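# 第四章　备用金账本：从空白到第一次自动划转

更新：2019年5月30日，适用于桌面版 Lurko 和手机端 Ilteo

前面几章把日常收支都记进去了，这一章终于轮到我自己最喜欢的功能！备用金账本做的事情说起来很朴素：把一部分钱从“这个月能花的”里面挪出来，放到另一本账上，让你在洗衣机坏掉、牙疼、临时要买一张回老家的车票时，不用去翻信用卡，也不用找人开口。第一次看到那条绿色的线慢慢往上爬，真的会让人上瘾（至少我是这样，写这一章时我又把自己的账本打开看了好几遍）。

整个设置过程不难，一杯茶的工夫能走完大半。需要等待的只有银行那边的授权，快的话当场就好，慢的话要等到下一个工作日。

## 4.1 开始之前

请先把下面几样东西放在手边：

- 已经完成第二章初始设置的 Lurko，并且至少有一个收入账户在正常同步；
- 一个用来存放备用金的活期或随时可取的储蓄账户；
- 最近的工资到账记录，纸质的、截图的都行；
- 登录 Ilteo 的手机，后面确认划转时要用。

如果你还没有单独的储蓄账户，也可以先在 Lurko 里建一个“虚拟分账”。钱仍然留在原来的账户里，只是在账面上划开。用这种办法起步的用户不少，等习惯了再去开真正的账户，两边的历史记录可以合并，步骤见 4.6。

> **注意：** 不要把定期存款设为备用金账户。提前支取可能损失利息，有些产品还要预约。Lurko 会按“随时可用”来计算你的安全余量，选错账户类型，后面的提示就全都偏乐观了。

## 4.2 新建账本

1. 打开 Lurko，在左侧栏点“账本”，再点右上角的加号。
2. 在类型列表中选择“备用金”。它排在“旅行”和“大件购置”的后面，列表比较长的话请往下滚动。
3. 给账本起个名字。名字只有你自己看得到，尽管放开起！我见过叫“牙医”的，也见过叫“别动我”的，后面这个据说很管用。
4. 选择币种。币种一旦保存就不能更改，请多看一眼。
5. 在“存放位置”里选中准备好的储蓄账户，或者选“虚拟分账”。
6. 点“保存草稿”。先别点“启用”，目标金额还没有填。

保存以后，账本会以灰色显示在列表里，旁边有“草稿”字样。草稿状态下不会有任何划转发生，你可以随意修改，关掉程序再回来也没问题。

> **提示：** 和家人共用一份 Lurko 数据时，备用金账本默认对所有成员可见。要改成仅自己可见，请在草稿状态下打开“账本属性”，取消“家庭共享”。启用之后再改，需要每位成员在 Ilteo 上分别确认，会慢很多。

## 4.3 算出你的目标金额

很多人卡在这一步，总觉得要先想出一个完美的数字。完全不需要！目标以后随时能调，先填一个说得过去的，比空着强得多。

Lurko 提供两种算法，请任选一种。

### 方法甲：按必要支出计算

1. 在草稿页面点“帮我算”。
2. 程序会列出过去几个月被标为“必要”的类别，例如房租、水电、伙食、通勤、药费。
3. 逐项检查。把其实可以停掉的项目取消勾选，比如视频会员；把漏掉的补上，比如每年交一次的保险费（程序会自动按月摊开）。
4. 看页面底部的“每月必要支出”。
5. 用滑块选择想覆盖的月数。第一次设置，建议从 2 个月开始。

下面沿用本手册一直在用的那份演示数据：每月必要支出是 2,101 元，滑块停在 2 的位置，目标金额一栏便会显示两个月的合计。演示数据里的房租是和室友分摊过的，所以看起来偏低，你自己的数字比它高出一大截也很正常，不必紧张。

### 方法乙：直接输入

1. 在草稿页面点“我自己填”。
2. 输入金额。
3. 在“理由”一栏写一句话。

“理由”是选填项，但我强烈建议写上。过几个月之后，你多半会忘记当初为什么定了这个数，有一句“够换一台冰箱，再加一趟回家的来回车票”，回头看的时候特别踏实。调整目标时，旧的理由也会保留在历史记录里。

> **注意：** 如果你手上有利息较高的欠款，例如信用卡分期或者短期借款，请先把目标设得低一些，把多出来的钱用于还款。Lurko 会在“欠款”页并排显示备用金的收益和欠款的利息，差距往往大得让人坐直身子。具体的还款顺序请看第五章，也请以你和贷款方签订的合同为准。

## 4.4 设置自动划转

目标有了，接下来让钱自己走过去。自动划转的好处在于，你不用每个月都和自己商量一遍。

1. 在草稿页面打开“自动划转”。
2. 选择来源账户。一般选工资到账的那个。
3. 选择触发方式：
 - **按日期**：每月固定某一天划转；
 - **按到账**：检测到工资入账之后再划转；
 - **按结余**：月底把来源账户里超出保留线的部分划走。
4. 填写每次的金额，或者填写占入账金额的百分比。
5. 设置“保留线”。来源账户的余额低于保留线时，当次划转自动跳过。
6. 点“下一步”，打开手机上的 Ilteo，在通知里确认授权。
7. 回到桌面，页面变成绿色边框后，点“启用”。

收入稳定的读者选“按日期”最省心。做自由职业、收入时多时少的读者，请一定试试“按到账”配合百分比，它会跟着你的节奏走：进账多的时候多存一点，淡季少存一点，账本照样在长！拿演示数据来说，当月入账 2,926 元，百分比填 8，确认页上就会显示这一次要划转的数目，确认之前都可以改。

保留线该定多高，取决于你的账单集中在哪几天。一个简单的办法是打开“日历”页，找到扣款最密集的那一段，把那一段的合计当作保留线。房租、话费和交通卡充值挤在一起的人，保留线要定得宽裕些。

> **警告：** 使用“按结余”时，请先确认来源账户没有绑定其他自动扣款，或者已经把那些扣款录入“日历”。Lurko 只知道你告诉过它的账单。未录入的扣款碰上刚被划空的账户，可能造成扣款失败，部分机构会因此收取费用。

### 划转没有发生时

请按下面的顺序检查：

1. 账本是否仍是灰色的草稿状态。
2. Ilteo 上有没有一条还没点开的授权请求。手机换过号码或重装过应用的话，请求会发到旧设备上，需要在“设备管理”里重新绑定。
3. 来源账户的余额是否低于保留线。被跳过的划转会在“历史”里显示为空心圆点，把光标移上去就能看到原因。
4. 银行连接是否过期。“账户”页上出现黄色三角时，点一下重新登录即可。
5. 选“按到账”的，请检查工资入账的备注有没有变化。公司换了发薪系统以后，备注常常跟着变，程序就认不出来了。在“识别规则”里把新的备注添进去，下一次就会恢复正常。

## 4.5 从 Javitz 导入旧记录

如果你以前用 Javitz 记账，旧的储蓄记录都可以带过来，不用从零开始。看到几年前的自己也在一点一点攒钱，还挺感动的！

1. 在 Javitz 里打开“导出”，格式选“逗号分隔文本”，编码选 UTF-8。
2. 日期范围选“全部”。
3. 在 Lurko 里打开刚刚启用的备用金账本，点“导入”，选中导出的文件。
4. 核对列的对应关系。Javitz 的“摘要”对应 Lurko 的“备注”，“发生额”对应“金额”。
5. 存入和取出在 Javitz 里用正负号区分。请看预览的前几行，如果方向反了，勾选“翻转正负号”。
6. 点“试导入”。此时数据只进入预览区，不会改动账本。
7. 检查期末余额和 Javitz 里的是否一致，一致后点“正式导入”。

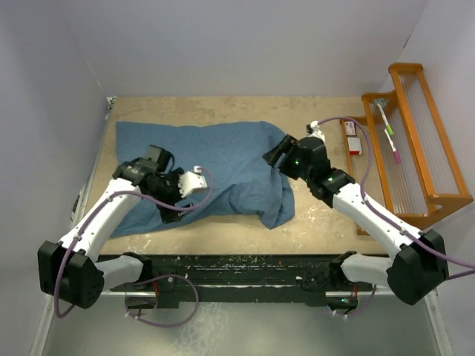 导入完成后，旧记录在曲线图上显示为较浅的颜色，新记录颜色较深，交接的那一天会有一条竖线。想让它们看起来连成一体，可以在“显示”菜单里关掉“区分来源”。

> **提示：** 余额对不上时，十有八九是漏了期初余额。Javitz 导出的文件里只有流水，没有开账那天的数字。请在 Lurko 里手工补一笔“期初”，日期填第一条流水的前一天。

> **注意：** 同一个文件导入两次会产生重复记录。程序会提醒，但不会阻止，毕竟确实有人一天之内存过几笔一模一样的钱。误导入之后请马上点“撤销导入”，关闭账本以后就只能逐条删除了。

## 4.6 把虚拟分账换成真实账户

等你开好了储蓄账户，可以随时切换，曲线、备注和目标都会保留。

1. 在“账户”页添加新开的储蓄账户，等第一次同步完成。
2. 打开备用金账本，进入“账本属性”，点“更换存放位置”。
3. 选择新账户。
4. 程序会提示你把分账里的钱转过去。请在银行的应用里自行完成这笔转账，Lurko 不会替你转第一笔。
5. 转账到账后，回到提示页点“已完成”，让程序核对金额。

核对时如果差了一点，多半是转账手续费。点“记为费用”，差额就会归到银行费用那一类，账本随之平衡。

## 4.7 取用备用金

存钱固然开心，真正需要的时候放心去用，同样是这个功能的本意。请不要因为曲线掉下去而难过，它本来就是拿来用的！

1. 在账本页面点“取用”。
2. 输入金额，选择转入的账户。
3. 选择用途：医疗、维修、失业、出行或其他。
4. 选择补回方式：“恢复原计划”会维持原来的划转金额，“加速补回”会在之后几个月里适当多划一些，“暂不补回”则暂停自动划转，直到你重新打开。
5. 在 Ilteo 上确认。

暂停期间，账本旁边会出现一个小月亮标志。手头紧的时候请安心让它亮着。暂停不影响历史记录，也不会弹出催促的通知，这一点我们收到过很多用户的建议，从上个版本开始已经全部去掉。

如果用途选了“失业”，程序会顺便问你要不要打开“低收入视图”。打开以后，首页会按剩余天数来显示备用金，并把非必要的类别折叠起来，找到新收入后一键就能换回。

> **注意：** 从取用到账的时间由银行决定，节假日可能顺延。建议在日常账户里另外留一小笔现金，应付当晚就要付的开销。

## 4.8 备份与隐私

备用金账本的数据和其他账本存放在同一个文件里。如果你已经按照第三章设置了 Lucero 备份，新账本会自动包含在内，不需要另外操作。想亲眼确认的话：

1. 打开“工具”，点“Lucero 备份”。
2. 点“立即备份”，等进度条走完。
3. 展开最新的一份备份，查看列表里有没有你的备用金账本。
4. 点“验证”。显示“可以恢复”即表示文件完整。

备份文件使用你自己设定的口令加密，我们无法代为找回，请把口令抄在纸上，收到一个你记得住的地方。我自己的夹在一本菜谱里，做红烧肉的时候总会顺便看到。

> **警告：** 不要把 Lurko 的数据文件直接放进网盘的同步文件夹，再从另一台电脑同时打开。两边同时写入可能损坏文件。需要多台设备共用时，请使用内置的“家庭共享”。

## 4.9 每隔一阵子看一眼

自动划转跑起来以后，日常几乎不用管。不过生活会变，账本也该跟着变。遇到下面这些情况，请回到 4.3 重新算一次目标：

- 搬家，或者房租有变动；
- 换工作，或者发薪的日子变了；
- 家里添了人，添了宠物也算；
- 还清了一笔欠款，每月多出了一块余地；
- 保险的免赔额有调整。

在“提醒”里可以设定固定的复查时间。我把自己的定在 8 月，那会儿孩子的学费通知刚好到手，顺手就一起算了。提醒会同时出现在桌面和 Ilteo 上，在任何一边点掉都可以。

复查时如果发现目标调高之后进度条退回去一截，请切换到“金额”视图。进度百分比会随目标变化，攒下来的钱一分也没少，金额视图里那条线还是原来的样子，继续往上走就好！

欠款的录入和还款计划请接着看第五章。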